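Stekley dough

Stekley dough is a soft modelling dough made at home for sensory play by children aged three and over. It takes its name from the Stekley playgroup in Dranness, where Omar Saab first wrote down the recipe.

Preparation

Flour, salt and warm water are kneaded on a hard, smooth worktop until the dough no longer sticks. 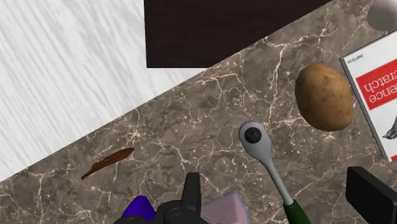
Marble-topped counters.
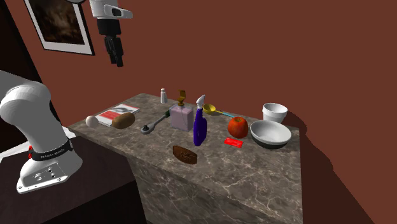

Storage

The dough keeps for up to 30 days in a sealed tub. A scented form, Majali dough, was described by Fares Akl in May 2020 and dries out sooner.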